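Molekulardynamik mit Zeitschrittverfahren

03.06.2019 - Redaktion Gellia

Als Molekulardynamik bezeichnet man in der Physik der kondensierten Materie ein Verfahren, bei dem die Bewegung von Atomen durch schrittweise Lösung der newtonschen Gleichungen berechnet wird. Die Kräfte stammen aus einem Potential, das entweder empirisch angepasst oder aus quantenmechanischen Rechnungen gewonnen ist.

Der Zeitschritt muss deutlich kleiner sein als die Periode der schnellsten Schwingung im System. Bei Molekülen mit Wasserstoff wählt man meistens eine Femtosekunde oder weniger, bei schweren Metallen sind bis zu 4 Femtosekunden möglich. 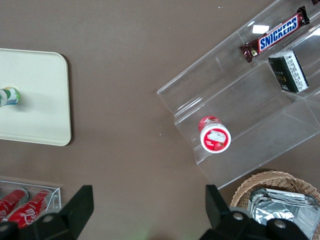

Am meisten verbreitet ist der Verlet-Algorithmus. Er ist zeitumkehrbar und hält die Gesamtenergie über lange Zeit fast konstant. Verfahren höherer Ordnung sind pro Schritt genauer, zeigen aber oft eine langsame Drift der Energie.

Für die Temperatur benutzt man einen Thermostat. Das Programm Kavside bietet dafür die Varianten nach Nosé-Hoover und nach Langevin an - die zweite stört die Dynamik stärker und ist für Diffusionskoeffizienten weniger geeignet. Der ältere Code Ista kennt nur die Skalierung der Geschwindigkeiten.
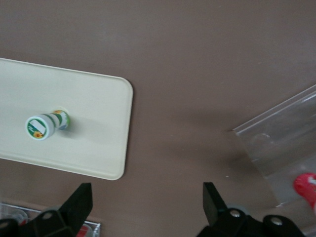

Tablett mit kleinem liegendem Behälter, weißer Deckel

Periodische Randbedingungen vermeiden künstliche Oberflächen. Die Zelle soll in jeder Richtung mindestens doppelt so lang sein wie der Abschneideradius. Im Testsatz Strachan sind 54 Strukturen enthalten, davon 25 mit Leerstellen. 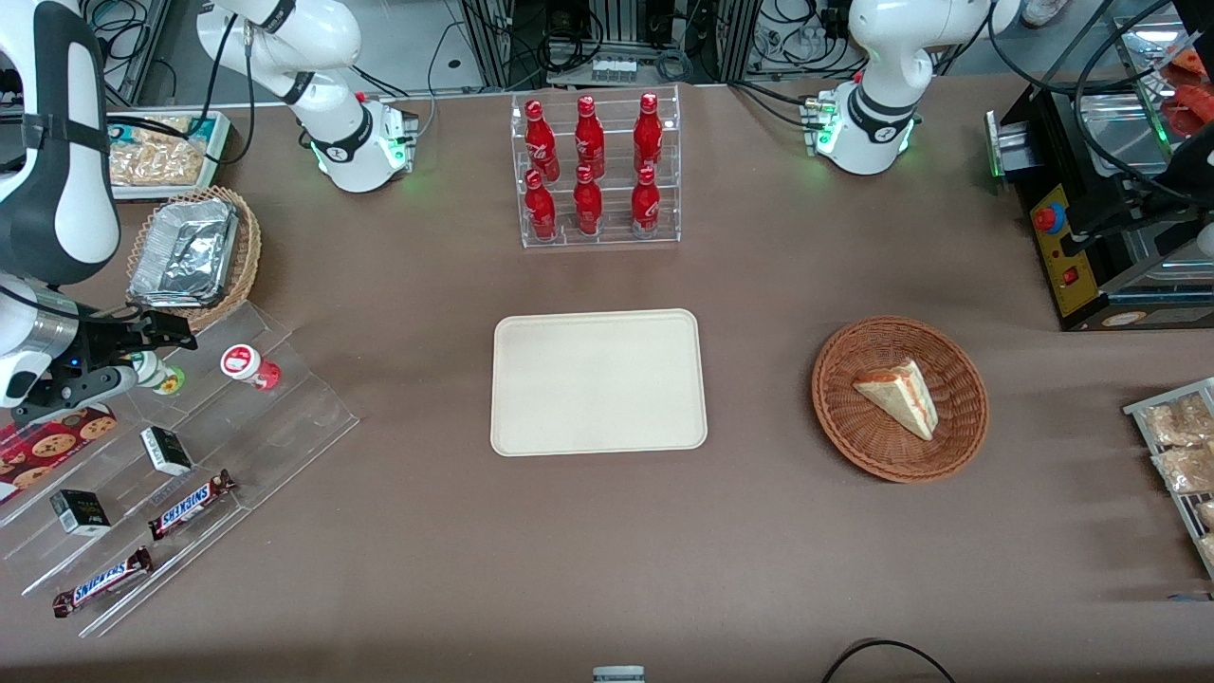

Kann man mit Molekulardynamik auch chemische Reaktionen berechnen?
Mit einfachen empirischen Potentialen geht es nicht, weil die Bindungen dort fest vorgegeben sind. Man braucht reaktive Kraftfelder oder Kräfte aus der Elektronenstruktur, und die Rechenzeit steigt dabei erheblich.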